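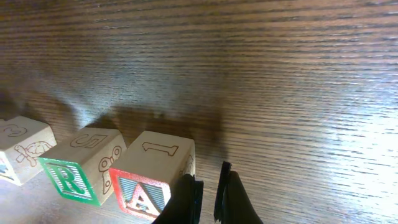 3.2. Materiales y procedimiento

La muestra final quedó en 173 niños de preescolar, repartidos entre los centros de Pleddale y Clendden. Dos grupos: lectura compartida con adulto, y lectura más juego libre con material manipulativo. Asignación por aula, no por niño - limitación que retomamos en la discusión.

Las sesiones se grabaron en audio desde marzo. En total, 619 episodios de denominación espontánea, transcritos según la pauta de Rastogi, con los turnos del adulto codificados aparte. Doble codificación en 73 episodios; los desacuerdos se resolvieron por consenso (W. Ghanem y K. Nautiyal). Un episodio empieza con la primera etiqueta verbal del niño y termina con el cambio de tema o un silencio prolongado.

El material manipulativo eran bloques de alfabeto de madera, con cifras y dibujos de animales además de letras (Figura 1: un 3 y una tortuga en el mismo bloque). Interesa justo esa mezcla: el niño puede nombrar el animal, el número o la letra, y cada repuesta se codificó por separado. Las denominaciones genéricas ("bicho", "eso") van en categoría propia.

El vocabulario receptivo se midió con la escala Troso antes y despues de la intervención, siempre por la mañana. Faltas de asistencia, tratadas como dato perdido.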